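Spending the arm money last

Juniper Brannigan had the spreadsheet open before I had found a chair. She runs equipment planning at Trallow, a packing and returns business with its main building in Dramcombe, and she has been working on the same purchase since May: robot arms for the sorting benches, where mixed household goods come back one at a time and have to be picked up, turned and put somewhere sensible.

"I love this stuff," she said. "I really do. I'd read gripper catalogs on vacation if my family let me. But the arm is the easy line in the budget – you ask for a quote and somebody sends you one by lunch. Everything around it is where I've had to learn."

Her first plan, she told me, listed three arms and very little else. Then she went to see the Sugden site, where a sister team already had one running, and came home with 63 lines to add. Guarding was on there, and spare fingertips, and a compressor they decided they didn't need. So was floor leveling, which she had never once thought about.

"Fingertips!" she said, laughing. "They wear out. Of course they wear out, they're the part that touches things. I had budgeted for zero of them."

The change she is happiest about is the order of spending. Trallow put simulation and trial work at the front of the plan, ahead of any hardware, and gave it 30 percent of the first-year money. Some people at Dramcombe thought that was a lot to pay for software and an engineer's time. Brannigan thinks it was the best argument she won all year.

"You can try a gripper you don't own," she said. "You can try it on a mug, on a carton, on fruit, and you can move the bench over and try again after coffee. If the reach is wrong, I want to learn that while it's still a number in a file and I haven't poured concrete."

The team built its trial list from the returns log, and it came to 205 items, from soap dishes to toy blocks. She wanted awkward shapes in there early. Handles worry her, and so does anything with a shiny skin or a soft side. 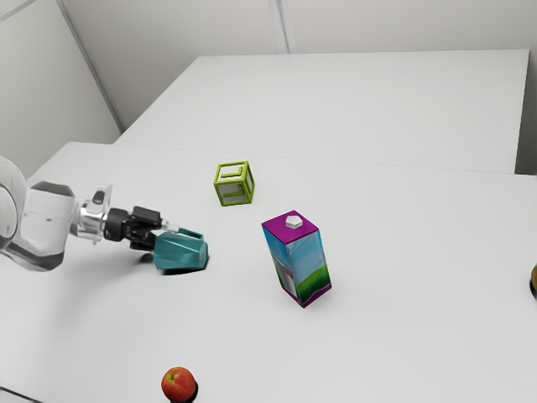
Brannigan added that the same list now goes out with every request for a quote, so that each supplier prices the job against identical goods. Before that, she said, the bids couldn't be laid next to each other at all. One had training in it, another had shipping, and a third had a support contract tucked into the price of the controller.

The project has a name, Flustgate, which was a typing mistake in an email and stuck. The version she showed me was dated September 2019 and had two columns I hadn't seen in a plan like this before: who will look after each thing, and what happens to the bench while it is being fixed.

"I'd tell anybody starting out to fill in those two first," she said. "It's so much fun once they're filled in, because then you can go and shop."

She still hasn't settled on a gripper. A two-finger model is ahead, with suction close behind for the flat boxes, and she would like enough in the budget to keep one of each on the shelf. The next review is in Sugden, and she's bringing the fingertip prices.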